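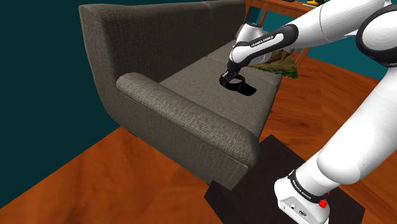 What counts as a trailer?

Anything under three minutes that the studio put out to sell us a ticket. Teasers count. A ten-second teaser for next week's teaser does not, though we do watch them and feel bad afterward.

How do I vote in the weekly trailer poll?

Sign in and pick a star rating. You get one vote per trailer, and Keegan Bouchard has asked us to mention that this includes Keegan Bouchard.

Why was my comment cut short?

Comments stop at 2000 characters. If your thoughts on the Heruvel reboot need more room, post them in two parts and hope.

Do you give away spoilers?

Only the ones the trailer gives away first. For Plaltow that was the whole ending.

Who picks the trailers?

Phyllis Marsden, from a list of some 300 a month. Complaints go to Nele Segers, who answers them in February.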